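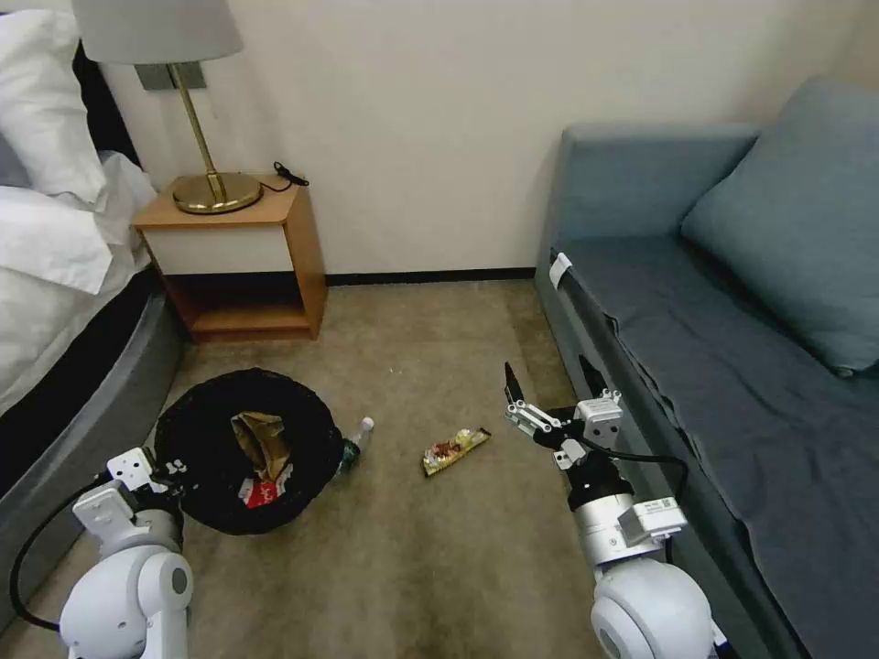
The woman who looks after the rooms at Nonska has worked there for a long time, and she asked me not to print her name. "Write only that I clean," she told me. We sat on the two chairs behind the reception, and she kept her shoes off during the whole talk.

Nonska is a small hotel on the road to Jinden, with 40 rooms on three floors. In January it is half empty. In summer, when the runners come for the Jilosport weekend, every bed is sold and the corridor smells of muscle cream.

I wanted to know what she does first when she opens a door. I expected the bed.

"The floor," she said. "Always the floor. If there is a bottle on the carpet, or a paper from a snack bar, I take it before I touch the sheets. Otherwise the sheet comes down on top of it and I forget. Then the guest finds it in the evening, and it is my mistake."

She finds many such things beside the bin and few under the bed. People throw from the sofa, she believes, and they don't stand up again when they miss. "They are tired. I also throw from my sofa." A bottle she picks up by the cap, and she checks that it is closed well before it goes in the bag. She learned this with an orange drink in a room on the second floor. The carpet there is beige, as in the others, and she had to work on the spot for two evenings.

The bins are round and black. She would prefer them bigger. She asked the office once and was shown a catalog from a supplier called Fu, where the larger model cost almost 3000 for the whole house. The discussion stopped there.

I asked about the furniture. The nightstands she likes, because they have an open shelf and she sees at once if something was left. "With a drawer I must open every time. Here I bend a little and look." The lamps she likes less. The shade is pale and takes fingerprints, and guests turn it to the wall when they want to sleep with some light. She turns each one back.

And the bed? "The bed is easy. White, white, white. You pull, you make the corner, finished." She showed me the corner with a napkin — it was a very good corner.

There is one room she does last, 231, at the end of the corridor. The window looks at the field, and when the room is ready she stands there a few minutes before she goes down with the cart.

"Don't write that," she said, and then she laughed and said I could.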